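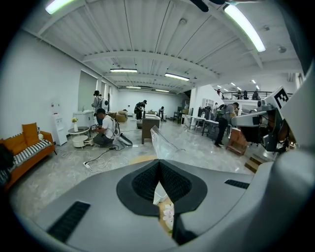

Tips from the Open Day at Tullari

Household tips, May

The training hall at Tullari opened its doors for an afternoon in May, and I went because the notice said people would be doing ordinary housework with hand-held grippers so that robots can learn from it. I have kept a page of cleaning and tidying tips for 11 years and wanted to see how the work is done when every movement is recorded. Doors were at 1 p.m. and I stayed until they started packing up.

The hall is furnished in patches, with a sofa and a side table at one end and desks and shelving at the other. Visitors can go up to the mezzanine and watch over the railing. The people on the floor wear their equipment on their backs and keep to their own jobs.

Nelly Escobar runs the floor and answered most of my questions. Her crew repeats the same chores all day, so they have worked out which ways of doing them go wrong. I wrote down what seemed useful at home.

Flowers in a vase

Pick up one stem at a time, low down, and never by the bloom. If the flowers are in a bunch, lay the bunch flat on the table first and spread it so the stems don't cross. Put the tallest stem in first and lean the others against it. Artificial flowers get the same treatment, but bend the wire before the stem goes in the vase. Bending it afterward tips the vase over.

A blanket on a sofa

Find two corners on the same short side and hold those. Lay that edge along the back of the seat, then walk the other edge forward. Striped blankets are easier than plain ones, as you can see right away if it's crooked. Cushions go on last.

Cords on the floor

Before you vacuum or move furniture, unplug what you aren't using and pull each cord out straight from the power strip. Start at the plug end. Pulling from the middle of a tangle makes the knot tighter. Wind a long cord in loops the width of your forearm and close it with a strip of hook-and-loop tape. Don't wrap it around your elbow — it puts a twist in the cord that never comes out.

Plastic film

Clear film is the thing the crew likes least. It clings to itself, and it's hard to see where the edge is. Nuanchan Srisuk showed me her way, and I have used it since. Lay the film on a dark surface, run a fingertip across it until you feel the edge, and fold that edge over by an inch. Now you have a double strip to hold. For packing film you mean to use again, fold it in half until it is the size of a dish towel and then roll it up.

Crates and boxes

With a slatted crate, put a piece of cardboard in the bottom or small things will drop through or jam between the slats. Load the heavy things in the corners. Lift with one hand under the crate. A cardboard box that has been opened and closed many times goes soft at the bottom flaps first, so run tape across them as well as along the seam.

Putting things back

The crew sets the room back to where it started after each round. They put small squares of painter's tape on the floor at the furniture legs. I tried this before washing my living room floor, and the chairs went back in a minute. Take the tape up within 6 days or it leaves glue behind.

Visiting

Nelly told me they have gone through 3000 rounds of chores this spring with three teams taking turns. Another open afternoon is planned for the fall. The number 54 bus stops at the corner of Bilyk Street, and it is a short walk from there past the Curkau paint store. Wear flat shoes. The floor is hard and there aren't many places to sit down.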